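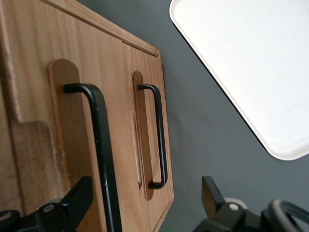 Black bar pulls on a wooden cabinet front.

Cabinet hardware: check the pulls before the June refit

The Macedo workshop has started its yearly check of cabinet pulls. Members who keep wood-front units in the shared kitchens are asked to do the same before the refit opens in June. Most complaints logged last season concerned handles that had worked loose, and nearly all were fixed with a screwdriver.

Bar pulls of the U-shaped type are held by 2 machine screws driven from the inside of the door or drawer front. Open the front fully, hold the bar still with one hand and turn each screw until it seats. Stop there. Overtightening crushes the wood fibers under the screw head, and the pull will loosen again within weeks. If a screw spins without biting, the thread in the handle is stripped and the handle should be replaced.

Replacement pulls must match the existing hole spacing, measured center to center. Stock at the Driltow counter is 118 mm only. For any other spacing, place an order through Kustomano and give the thickness of the front as well, including any backing plate, so that the correct screw length is supplied.

Small pale scuffs on a matte black finish are cosmetic and need no report. Wipe the bar with a damp cloth and dry it. Abrasive pads should be kept off both the metal and the wood. Where the front has visible grain, wipe along it, and clear dust from any grooved trim with a soft brush.

Pulls are to be mounted at 90 degrees to the face. A bar that leans after tightening usually has a bent screw.

Requests for parts received at the Fedow desk by noon on Friday will go into the first order.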